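The Verneck Job

The server came in from Dilton on a pallet with a loose strap across it. I signed for it and wheeled it down to the workshop, where the heating had been off all through March and nobody had thought to turn it back on.

The job sheet said 2,787 at the top and under that, in capitals, STRIP AND SORT. It was the last of the machines from the Verneck building. The firm had closed before Christmas and Plesier had bought whatever was left in the basement, 200 lots in all, most of it cable.

I had worked for Verneck for 8 years. I hadn't told anyone at Plesier that. It never came up at the interview, and afterwards it seemed too late to mention.

I took the lid off and put it against the wall. There was dust along the fans and a dead moth by the power supply. I knew the machine. We had called it Acuña, after the street the first office was on, and when it went down the whole of accounts would stand in the corridor drinking tea until it came back. I used to like those mornings.

I cleared the bench and got the grey board down from its shelf. Every part had its holder on the board, so you could look across and see what was still to do.

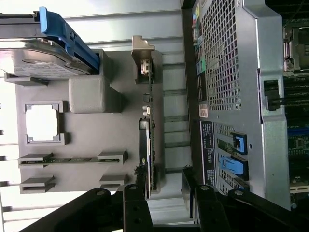
Page last changed: Apr 10, 2021

The drive was in its pocket, with the blue handle still on its carrier. I read the label twice, though there was nothing on it I needed. All the invoices would have been on a drive like that, and the holiday rota, and the long letter I wrote to the directors and never sent.

The sheet said drives went in the crusher bin. There were 2 bins by the door and I stood between them for a while with my coat on.

Then I went back to the bench. The memory module was in its holders and the slots below it were waiting. I picked up the sheet, ticked the first box, and went to see about the heating.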